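Projektbericht: Ein Kinoprogramm für zwei Säle
Seminar Filmwirtschaft und Verleih, Abgabe 2025-09-20
Verfasst von Wekesa Khaemba

Ausgangsfrage

Warum läuft ein Film in dem einen Kino wochenlang und verschwindet im anderen nach wenigen Tagen aus dem Programm? Mit dieser Frage bin ich in das Projekt gegangen, und ich muss gleich vorwegschicken: Sie hat mich gepackt wie kaum ein anderes Thema im Studium! Untersucht habe ich das Programm des Cilosia, eines Kinos mit 2 Sälen, das zur einen Hälfte große Starts spielt und zur anderen kleinere Titel aus dem Arthouse-Verleih. Mein Schwerpunkt lag auf dem Verleiher Ciltgate und seinem Film »Testa«, einem Familiendrama, das ohne große Kampagne gestartet ist und sich trotzdem erstaunlich lange gehalten hat.

Material und Vorgehen

Das Cilosia hat mir für den Untersuchungszeitraum die Wochenpläne und die Abrechnungen pro Vorstellung überlassen. Dafür bin ich sehr dankbar, denn an solche Unterlagen kommt man als Studierender normalerweise nicht heran. Ich habe jede Vorstellung in eine Tabelle übertragen, mit Saal, Anfangszeit, Sprachfassung und Auslastung. Die Auslastung habe ich auf Wunsch des Hauses nur in Stufen erfasst (schwach, mittel, gut, voll), genaue Besucherzahlen erscheinen in diesem Bericht also nicht.

Dazu kamen 20 kurze Gespräche mit Besucherinnen und Besuchern im Foyer, jeweils nach der Abendvorstellung. Gefragt habe ich, wie die Leute auf den Film aufmerksam geworden sind, ob sie wegen des Films oder wegen des Kinos gekommen sind und welche Uhrzeit ihnen am liebsten wäre. Repräsentativ ist das natürlich nicht. Aber was da an Geschichten zusammenkam, hätte kein Fragebogen geliefert! Eine Frau hatte »Testa« schon zweimal gesehen und brachte beim dritten Mal ihre halbe Chorprobe mit.

Der Start von »Testa«

Am Startwochenende lief der Film im kleinen Saal, und zwar nur in der Abendschiene. Die Auslastung war am ersten Abend schwach, am zweiten mittel. Im großen Saal lief zur gleichen Zeit der Animationsfilm »Jotach«, der schon am Nachmittag gut gefüllt war. Auf dem Papier sah das nach einer klaren Sache aus: »Jotach« behält seine Plätze, »Testa« geht nach einer Woche.

Gekommen ist es anders. In der zweiten Woche waren die Abendvorstellungen von »Testa« durchgehend gut besucht, und die Programmleitung hat dem Film eine Matinee dazugegeben. Für mich war das der spannendste Moment der ganzen Auswertung. Bei »Jotach« fiel die Kurve in derselben Zeit deutlich ab, vor allem am Abend, wo das Familienpublikum ohnehin fehlt. Der große Saal stand damit zu einer Uhrzeit halb leer, zu der der kleine an seine Grenze kam.

Das Kino hat daraufhin die Säle getauscht, allerdings nur abends. Nachmittags blieb »Jotach« groß, ab dem frühen Abend zog »Testa« um. Solche gesplitteten Pläne muss ein Haus mit dem Verleih absprechen, und in diesem Fall hat Ciltgate sofort zugestimmt. Beim Verleih von »Jotach« zog sich die Einigung länger hin, weil dort eine Mindestzahl an Vorstellungen im größeren Saal vereinbart war.

Was die Gespräche ergeben haben

Die meisten Befragten nannten eine persönliche Empfehlung als Grund für den Besuch. Plakate spielten kaum eine Rolle, der Trailer etwas mehr, der Newsletter des Kinos überraschend viel. Mehrere Leute erzählten, dass sie den Newsletter wegen der kleinen Texte zu den Filmen lesen und dann einfach hingehen, auch wenn ihnen der Titel nichts sagt. Was für ein Vertrauensvorschuss!

Bei den Uhrzeiten gingen die Wünsche weit auseinander. Die Älteren hätten gern einen früheren Abendtermin, Berufstätige einen späteren. Die Matinee fanden fast alle gut, obwohl nur wenige sie selbst besucht hatten. Ich würde diesen Punkt gern noch einmal gründlicher untersuchen, vor allem im Vergleich mit den tatsächlichen Auslastungen.
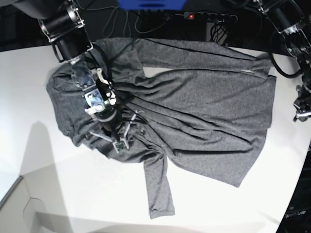

Schwierigkeiten bei der Auswertung

An der Tabelle bin ich zwischendurch fast verzweifelt. Die Wochenpläne wurden oft kurzfristig geändert, und manche Vorstellung stand im Plan, in der Abrechnung aber nicht. Ich habe in solchen Fällen immer der Abrechnung den Vorrang gegeben. Sondervorstellungen für Schulen habe ich herausgenommen, sie hätten die Nachmittage von »Jotach« stark verzerrt.

Schwer zu fassen ist auch das Wetter. An den heißen Tagen waren beide Säle schwächer besucht, am ersten Regenabend war plötzlich alles voll. Ob »Testa« ohne diesen Regenabend seine Matinee bekommen hätte, lässt sich aus meinen Daten nicht beantworten.

Ausblick

Im Oktober startet das Cilosia einen Versuch mit festen Terminen für Filme, die schon länger laufen. Jeder Titel soll dann mindestens einen Abend pro Woche behalten, solange die Auslastung nicht unter die mittlere Stufe fällt. Ich darf die Zahlen weiter mitlesen und freue mich riesig darauf! Die Tabelle werde ich dafür um eine Spalte für das Wetter und eine für den Newsletter ergänzen. Die Gesprächsnotizen liegen dem gedruckten Exemplar in anonymisierter Form bei.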